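Cahier d'atelier – novembre, suite des essais de rangement

Repris vers 9 h 30 avec un café de trop, donc je m'excuse d'avance pour la longueur de cette entrée (Fouzia dit que mes notes se lisent comme des lettres à une vieille tante, et je crois bien que c'est un compliment). On en était resté, la dernière fois, au planificateur qui hésite au moment de l'approche quand l'objet à saisir est un livre incliné. Je reprends donc là, parce que j'y ai pensé toute la soirée et que j'ai fini par rouvrir l'ordinateur dans la cuisine.

Le symptôme, pour celles et ceux qui reprennent le cahier en route : Trimetti (notre couche de planification) reçoit de Vulline (la perception) une pose de l'objet, calcule une approche correcte, commence à descendre, puis recalcule. Et recalcule encore. Le bras fait de petits pas de côté, comme quelqu'un qui cherche ses clés dans l'entrée. Rien de dangereux, mais c'est lent et c'est pénible à regarder.

J'ai d'abord soupçonné l'étalonnage main-œil, comme toujours, et comme toujours j'ai perdu une bonne heure là-dessus. L'étalonnage est bon. Je l'ai refait quand même, par acquit de conscience, et j'ai gardé l'ancien fichier à côté du nouveau au cas où. Les deux donnent la même chose à un cheveu près. Je le note noir sur blanc pour que le prochain soupçonneux (moi, sans doute) s'épargne le détour.

Ensuite j'ai rejoué les journaux : 2 395 images annotées par Vulline, que j'ai triées selon l'écart entre deux estimations successives de l'orientation. Et là, quel plaisir, on voit le problème tout de suite ! L'orientation saute dans 44 images, toutes prises dans la dernière partie de l'approche, quand la caméra du poignet est si près qu'elle ne voit plus les quatre coins de la couverture. Le module cale alors son rectangle sur ce qu'il trouve de plus contrasté, et ce qu'il trouve de plus contrasté, c'est l'étiquette du titre. Comme il la prend pour le livre entier, le centre se déplace, la pose change, Trimetti croit que l'objet a bougé et relance tout. Il fait très bien son travail, le pauvre, c'est nous qui lui racontons des histoires.

J'ai donc essayé deux choses.

La première, une simple hystérésis : on garde la dernière pose jugée fiable tant que la nouvelle ne s'est pas confirmée pendant 300 ms. Cela calme beaucoup les pas de côté. En revanche, si quelqu'un pousse vraiment le livre, on réagit avec un temps de retard, et je n'aime pas trop ça tout près du contact.

La seconde, plus propre à mon goût : passer à Vulline un masque de ce qui est connu d'avance. Les doigts de la pince sont toujours au même endroit dans l'image à ouverture donnée, inutile de les redécouvrir à chaque fois. Et quand moins de 2 coins de la couverture sont visibles, on ne réestime plus la forme, on suit seulement un bord et on corrige la translation. L'étiquette garde son rôle de repère de texture, sans plus jamais avoir le droit de redéfinir le contour. Il a fallu toucher à l'interface entre les deux modules, j'ai ajouté un champ de confiance séparé pour la rotation. Les anciens journaux restent lisibles, j'ai vérifié.

Pour les essais j'ai gardé le livre bleu à étiquette jaune, le 菜根谭, appuyé contre le grand disque moutarde, avec le casier en grillage blanc derrière. C'est une combinaison méchante pour la segmentation : deux jaunes voisins, et un quadrillage fin qui fabrique des bords partout. Le seuil de couleur hérité du projet Espinoza ne survit pas à ça, je l'ai désactivé pour de bon.

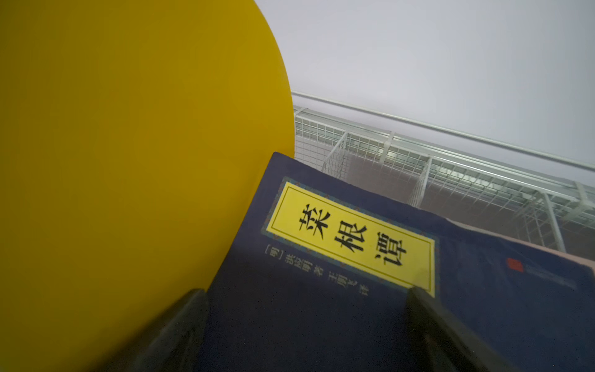 Nighat Marwat, à qui j'ai fait relire tout ce qui précède, trouve que le suivi d'un seul bord est une bonne idée mais qu'il faudrait refuser les bords courbes, sans quoi le module finira un jour par s'accrocher à un arc bien net et par le suivre avec beaucoup d'assurance. Elle préférerait aussi que l'hystérésis reste en place, désactivée seulement sous une certaine distance.

Elle a raison sur les courbes, je n'y avais pas pensé du tout. J'ajoute un test de rectitude avant de valider le bord, ça ne coûte presque rien. Pour l'hystérésis, j'en fais un paramètre et on en reparle avec Fouzia Malik, qui connaît mieux que moi les temps de réaction du contrôleur Stivusico.

Reste à faire : rejouer la série complète avec le masque des doigts à plusieurs ouvertures, renommer ce champ de confiance (rot_conf2, j'ai un peu honte), et pousser la branche avant de partir.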